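Part 4: Drying Small Laundry Indoors

In my house, the washing is the easy bit and the drying is where socks go missing.
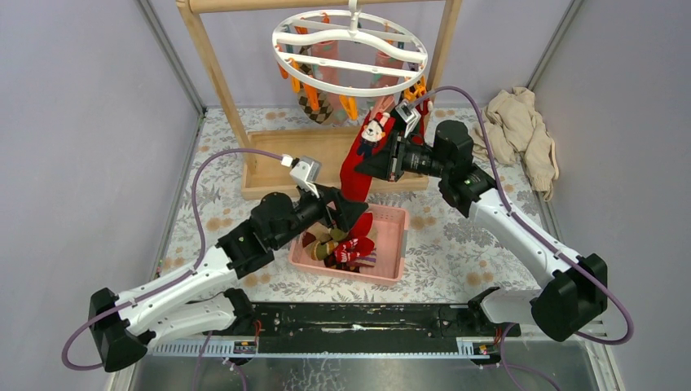
So before you hang a single thing, get your spot sorted out. I set up the Luteser rack in the back bedroom because the door shuts and the window opens, and those are the two things I'd look for. A bathroom will do if the fan works. A basement with no air moving through it won't, and I have the musty dish towels to prove it.

What you need

The Luteser folding rack (or any rack that stands up without wobbling)
A round sock hanger with clips
A basket with holes in the sides
A small fan, if the room is stuffy

Setting up the rack

1. Stand the rack up while it's still folded, then pull the legs apart from the bottom. If you pull from the top, the hinges bind and you'll think it's broken. I thought mine was broken for most of an afternoon!

2. Push down on the middle bar until both side catches click. You want to hear two clicks. If you only get one, fold it up and start over.

3. Leave a gap between the rack and the wall. I use 12 inches. My neighbor Veronika Hämmerli swears by less, but her walls are brick and mine are painted drywall that bubbles if you look at it wrong.

4. Hook the sock hanger over the top bar, close to one end, so you still have room for shirts and pillowcases on the rest.

Caution: Don't put the rack over a floor heater or right up against a radiator. I know it's tempting in February. Keep the fan cord out from under the legs too, and don't let anything drip on it.

Sorting before you hang

5. Run the spin cycle a second time on the wet socks. On my old Trerkov washer that's the button on the far right, and it adds 12 minutes. It's worth every one of them, because thick socks come out of a single spin holding a shocking amount of water.

6. Tip the socks into the basket and pull out the wool ones. Wool goes flat on a towel, never on a clip (a hanging wool sock stretches at the ankle and stays that way).

7. Turn the rest right side out now. If you leave it until they're dry you'll be doing it at six in the morning with one foot already cold.

Hanging

8. Clip each sock by the toe. People argue with me about this one. The elastic is up at the cuff, and I'd much rather have a clip mark on the toe, where it ends up inside a shoe anyway.

9. Put pairs next to each other as you go. My hanger has 29 clips, an odd number, and I've made my peace with that. The last clip gets a washcloth.

10. Long socks go on the outside of the ring so they don't wrap around the short ones. Knee socks for soccer or skiing can go over a rack bar if the hanger starts to tilt.

Note: If the hanger tips, you've loaded one side first. Take off a few and go back and forth across the ring, the way you'd tighten the nuts on a car wheel.

How long to wait

Cotton ankle socks are dry overnight in my room with the window cracked. Thick ones take me 21 hours, and I've quit trying to hurry them. Feel the toe and the heel before you put anything in a drawer. Those are the last places to dry, and a damp heel will make the whole drawer smell.

If you run a dehumidifier, keep the door shut and the window closed while it's on, and empty the tank before you go to bed. Mine switches itself off when it's full, which I found out with a rack of soggy towels the next morning.

Looking after the rack

Wipe the bars with a dry cloth when you fold it away. If a catch gets stiff, rub a candle stub on it and work it back and forth a few times. Skip the cooking oil, which goes sticky and ends up on your sheets. Part 5 covers sweaters and anything else that has to lie flat.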